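# Before you spend money on a kitchen robot arm

I spent most of last August shopping for a countertop arm, and I came very close to buying the wrong one (the pretty one, naturally). My budget was 4,000 dollars for everything, and I'd planned to blow nearly all of it on the arm. Don't do that! Leave room for the mount, spare fingertips, and shipping. Mine came from a small shop in Durneldale, and the crate alone cost me 200.

Get out a tape measure first. My counter has 28 inches of clear run beside the sink, and half the arms I liked wanted more than that just to swing around. Measure up to the cabinets too, with the arm raised.

Next, write down what you want picked up. I keep a list on the fridge, 13 things long, and I ran every gripper I looked at against it in a simulator before I paid for anything. Mugs are a great test, so start there.

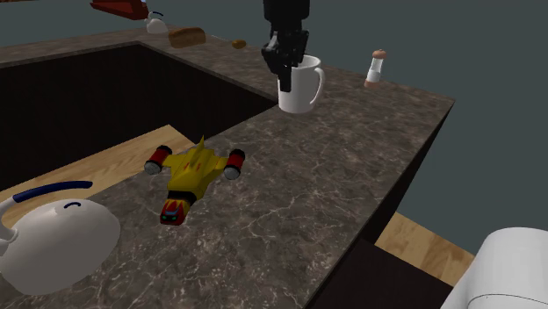
*Fingers down inside the mug, with the sink corner right next to it.*

Going in through the rim takes narrow fingers, so ask the seller for the width when closed AND when open. Small stuff like a salt or pepper shaker needs checking separately – a grip that suits a mug may be hopeless on something that skinny.

A few more things from my notebook:

- Ask what replacement fingers cost. Qureshi, the brand I ended up with, sells them in pairs.
- Put the mount where you can still reach the faucet.
- Try the floor model with your own mug. The showroom in Clustville let me, and Tuesday mornings are quiet.
- Price the warranty before you fall in love.

I still haven't bought the second mount for the other side of the sink. Maybe after the dishwasher's paid off.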